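Tabletop Manipulation Practice Working Group
Minutes of the July meeting, Costigan site, Room 2
Opened 9:30 a.m.

Present: representatives of the Brarkosville laboratory, the Costigan test site, Steltelell (hardware) and Kollberg (safety review). Quorum met.

1. Minutes of the previous meeting

Accepted with one correction. In item 4, "operator station" should read "teleoperation station" in both places.

2. Matters arising

2.1 Steltelell has circulated the revised drawing for the fingertip wear gauge. Brarkosville asked for a metric-only version. Steltelell to supply.

2.2 The glossary is still open. The terms "episode" and "trial" are used interchangeably in the draft practice document. Agreed to use "episode" throughout and to delete "trial" from the glossary.

3. Draft practice document, section 5: Emergency stop and reset

Kollberg reported on the review of section 5. The draft permits a reset from the teleoperation station after a protective stop. Kollberg's position is that the reset must be made by a person with a direct view of the whole workspace, and that a camera feed does not qualify. Costigan noted that its station already faces the table. Brarkosville's does not, and compliance there will mean moving either the station or the reset control.

Agreed: direct view required. Brarkosville to propose a date for the change. Until then, resets at Brarkosville are to be made by a second person at the table.

The stop button test remains at the start of every shift. A proposal to move it to once a week was not supported.

4. Draft practice document, section 6: Episode records

4.1 The audit of the shared archive covered 2,562 episodes. The main finding was inconsistent use of the outcome field. One site marks an episode as failed when an object is dropped and then recovered; the other marks it as successful with a note. Neither usage is wrong under the present text, which does not address recovery.

Agreed wording for 6.3: "An episode in which an object is dropped and recovered without human contact shall be recorded as completed, with the recovery flag set. Human contact with any object or with the arm ends the episode."

4.2 Episodes ended by a protective stop are to be kept in the archive and not deleted. Kollberg asked that the stop cause be a required field. Agreed.

4.3 Steltelell asked whether finger changes should be logged in the episode record or in the maintenance log only. After discussion — Costigan in favor of both, Brarkosville opposed on grounds of duplicate entry — agreed that the maintenance log is the master and the episode record carries the finger set number.

5. Draft practice document, section 7: Workspace layout and disposable items

5.1 The draft covers rigid test objects but says little about paper and molded-pulp goods. Both sites use food-service disposables in sorting and clearing tasks. Costigan considers them a separate class, as they deform under grip and their condition changes with handling. 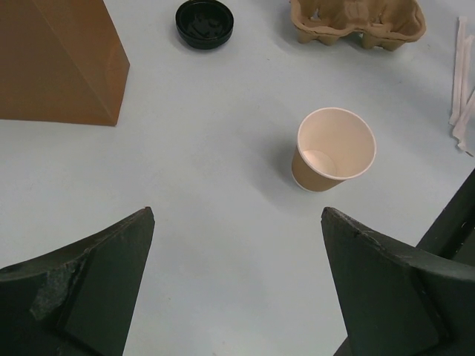
5.2 For cups, the draft grip force limit was set using rigid cups and is too high for paper ones. Steltelell to propose a separate limit. Cups are to be empty in all tasks under this section. Liquids are deferred to a later revision.

5.3 Wrapped straws and stirrers are to be listed by item in the layout sheet, including any with torn wrappers. Brarkosville asked whether a torn wrapper makes the item a reject. Agreed that it does not, provided the condition is recorded before the episode begins.

5.4 Molded-pulp carriers are to be inspected for splits at the divider and replaced when a split is found. Carriers shed fiber. The table is to be wiped between sessions, and the wrist camera lens checked at the same time.

5.5 Clearance. The draft requires that the fingers be able to open fully at the start position without touching any object. Costigan proposed adding that no object may be placed between the fingers at the start. Agreed.

5.6 Fingertip wear. Scuffing of the finger surface is acceptable. Exposed base material at the contact face is not, and the set is to be changed. Inspection interval set at 15 operating hours, to be reviewed when the wear gauge is in use.

6. Any other business

Kollberg asked that the cover sheet state plainly that the document is internal practice and makes no claim of conformity with any published standard. Agreed.

Steltelell will be short of replacement fingers until its next production run. Sites to report stock on hand.

7. Actions

Steltelell: metric drawing of wear gauge; grip force limit for paper cups.
Brarkosville: date for reset control change; glossary edits.
Costigan: revised text for 5.5 and the layout sheet template.
Kollberg: list of stop causes for the required field; cover sheet wording.
Both sites: finger stock figures to Steltelell.

Next meeting at the Brarkosville laboratory, same start time. Draft sections 5 to 7 to be recirculated beforehand with changes marked.

Closed 11:50 a.m.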